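February, late evening

Went over the gripper budget again with Yara. Schwaiger wants 2,000 for the set of 4, with spare finger pads extra. Castance is cheaper but can't ship before spring. I told Fermín Jara I would give him a figure tomorrow.
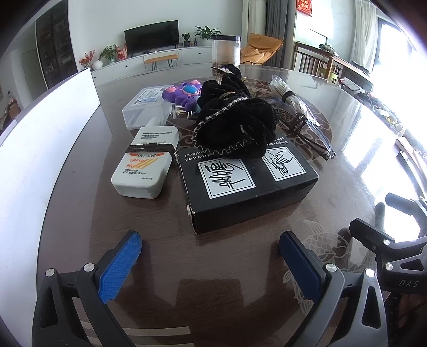
Spare pads are the line I keep changing. I had 34 down for them and Yara says 98 is closer once shipping is in. The blue pads are different on each side, one textured and one smooth, so I need to price both kinds. I'll ask Schwaiger if they sell them singly. Screws can come out of the general parts money.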